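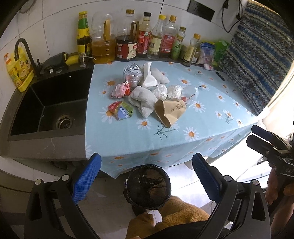 Counter cleanup, the job the whole budget rests on.

I have now spent most of January and a good piece of February on a spreadsheet called "grippers FINAL," which is version five. Flurina Hubmann, who holds the purse on this project, has asked me to write down how we got to the number so that she can stop asking me how we got to the number. Fine.

We want a robot that clears a kitchen counter. Crumpled wrappers, used cups, bits of cloth, all into the bin below, and please leave the soy sauce alone. Before there is a robot there have to be a lot of recordings of people doing that chore with hand-held grippers, and the recordings are what I'm shopping for.

My first plan was to buy the arm right away, like a grown-up. Rathore sent a quote so long it had a table of contents. I read as far as the mounting plate (sold separately) and went for a walk.

Plan two is the one we're going with. Five hand-held grippers from Trindorico at $1,285 each, no arm until summer. I asked for a discount at five and was told that five is not a quantity. Pelumham were cheaper, but their pads are glued on, and pads are the thing you wear out. Picking up a flattened paper cup a few hundred times is hard on a pad. I put in 60 spare pads, Flurina crossed it out, and I put it back in under "consumables," where she found it.

Then there's the stuff that never makes it into a quote. I set aside $1,000 for it and I'm already nervous. Bin liners, for one – we go through them like a hotel. Tablecloths, too, and I'd like several patterns, daisies included, so the thing doesn't learn that trash only occurs on flowers. Cooking oil and sauces I left out of the budget entirely, on the theory that people own those already. The trash is free. It's the only line I've never had to defend.

Storage I got wrong in versions one through four. I priced the drives for the video and forgot the second copy of the video. Zeden will rent us the space by the month, and I've gone with that until I can face buying anything with a fan in it.

The order goes in once Flurina signs, and she wants one more look at the pads. If anyone has run the Trindorico ones through a long season of kitchen work, tell me how long a pair lasted. I wrote down 60 because it looked calm in the column.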